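Forness Home Planner: a review after 30 days

If you have ever tried to work out what a two-armed household robot would cost you before you own one, you'll know how quickly the sums get away from you. We run six small rental cottages at Irkcombe, and I have been saving toward a machine to help with the turnovers since January. The Forness planner lets you put a robot in a simulated house and see how it gets on with the doors and counters, and I'm awfully glad I tried it before spending the big money. 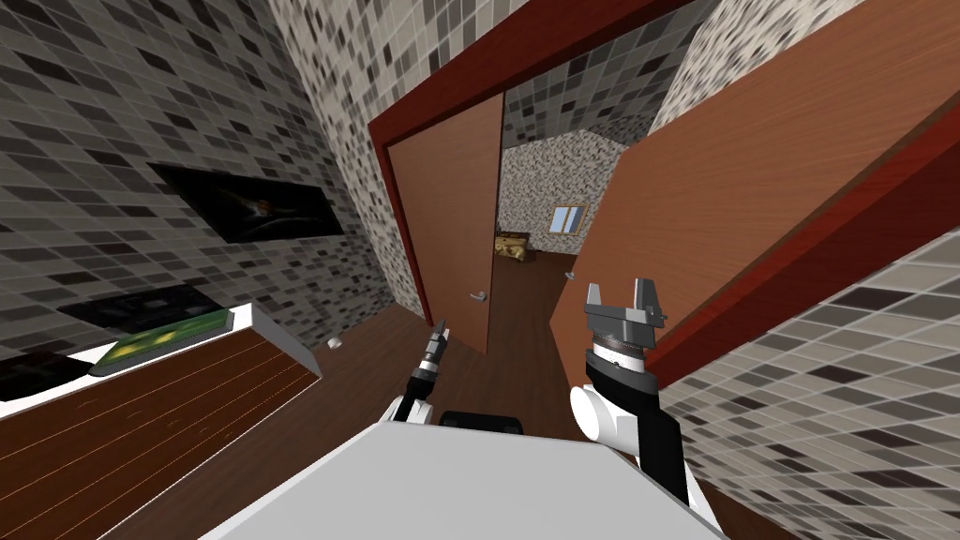 3 minute read

Doorways are where I'd start, and where I spent most of my first week! I had budgeted for arms and grippers and given hardly a thought to how much room a pair of arms wants beside an open door. The planner made me think about it, and I went back and moved some money from the "extras" line to door hardware. Setup was friendly enough – one long evening and a pot of coffee.
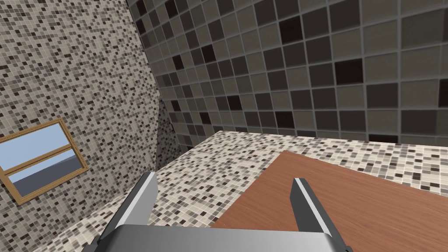 The kitchen side is just as useful if you are choosing between grippers. Clalamo and Uçar both sell parallel ones, and I went back and forth between the two for days, trying each over the counter before settling on the Uçar (the quote was kinder, too). My one real grumble is that prices don't carry over into the cost sheet, so you type them all in again by hand. 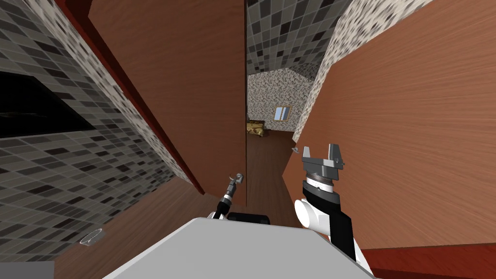
Words so far: 220

As for paying for it, I took the monthly plan at $56, and the yearly one works out cheaper if you have several buildings to get through. Support answered me within 24 hours both times I wrote. I'd gladly buy it again, though I do wish the views were easier to level.

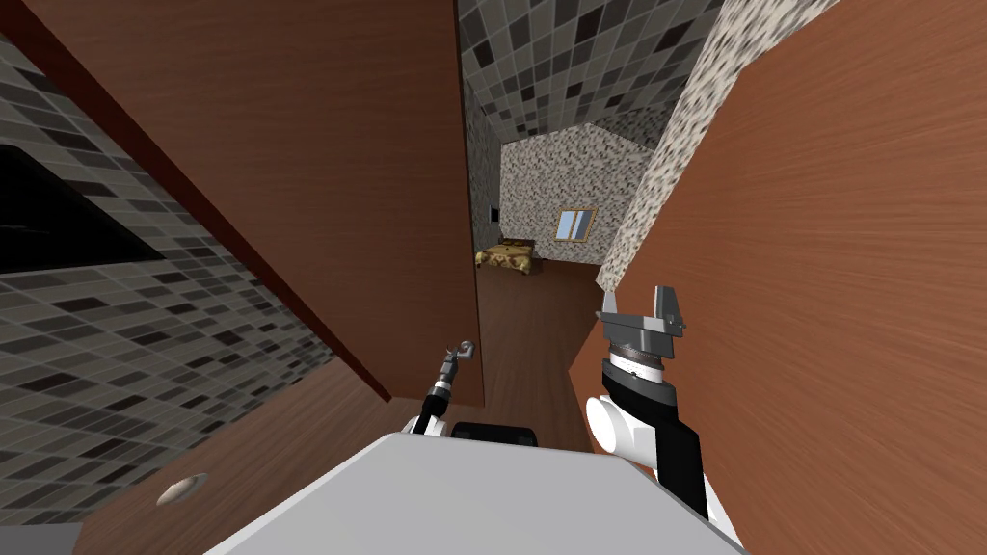 Irkcombe Reader: Did you put anything aside for servicing? We planned the purchase down to the last bolt and then had no line at all for spare parts, so I'd add one before you sign.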